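Tuesday, glaze tests, second firing

Kiln unpacked just after lunch. Held at 965 as planned, controller log looks clean apart from one dip in the middle of the night which I think is the relay sticking again. Third time now. Somebody with more patience than me should ring Bakos about it.

Tiles from the top shelf all fine. Bottom shelf patchy — the Borar white has crawled on every tile that was dipped twice, and pinholed on most of the rest. Same bucket, same sieve, so either the bisque was dusty or the mix has thickened while we were away. Haven't checked the density yet. Do that first tomorow. 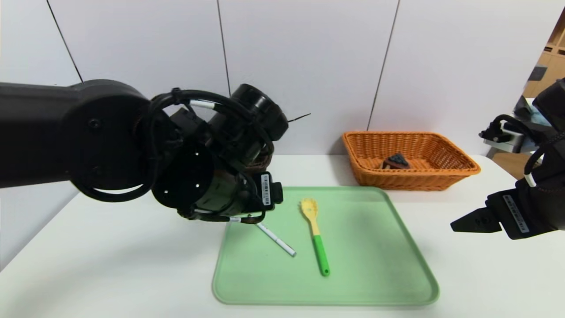
**Philippa Rudd**
*Glaze technician, Derkeck workshop*

Notes on the reds. The iron red from the old Gandton recipe comes out brown wherever it's thin, nice where it pools. Tried it over the buff clay and over the white. Buff is better, warmer. On the white it looks like gravy. Not going further with it on white unless someone really wants gravy.

Copper green: no complaints. A bit glossier than last month. Keep the recipe as is, stop fiddling.

Shrinkage bars measured while waiting for the kettle. Buff is where it should be. The new white body shrinks more than the bag says, and two bars warped so I've left them out. Need to make fresh ones, dry them under a board this time.

Stock: ball clay low, whiting fine, frit nearly gone. Order frit before anything else, Gandton were slow last time and we lost most of a week. Also cones, also a new 50 g weight for the small scales, the old one is chipped and I don't trust it.
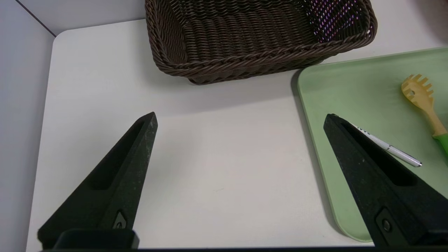 Back to the crawling. Looked at the worst tile under the lens and the edges are thick and rounded, bare clay in the middle, so it's pulled back while melting. Fine cracks in the unfired spares too, which says it's drying and shrinking on the pot before it ever sees heat. Too much clay in the mix? Swap half of it for calcined and run a small batch. 1,000 g dry should do, enough for a dozen dips and some left over.

Plan:

- density of Borar white, before and after sieving
- wipe half the tiles with a damp sponge, leave the other half
- single dip only, count of three
- bottom shelf again, same spots, otherwise we learn nothing

Kiln wash flaking on the big shelf. Scraped it, didnt have time to recoat. Don't use that shelf till it's done, I've stood it behind the door with tape on.

Wedged the leftover buff and bagged it. Next firing goes on overnight if the relay behaves.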